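Stories > Short Fiction > The Catalog of Flindska

The museum in Flindska closed in October, and I was the last person with a key. My work was to finish the catalog. It had 521 pages, and all of them were wrong.

The printer in Jindel had mixed the plates. Under each painting stood the title of another one. A portrait of a bishop was called "Two Horses, Morning." The sea was called "My Aunt."
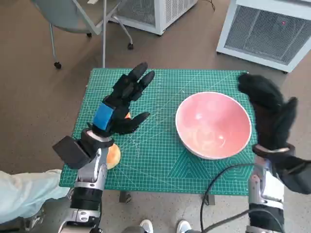

I telephoned to Jindel. They said the 3000 copies were already on the truck, and the truck was past Drurura.

So I took a ladder and went through the rooms at night. I moved the small brass labels from wall to wall until the paintings agreed with the book. It took me four nights. On the last one I stood a long time before the bishop, and I began to hear the horses.

Filed under: Very Short Stories, Museums
813 shares | 4 comments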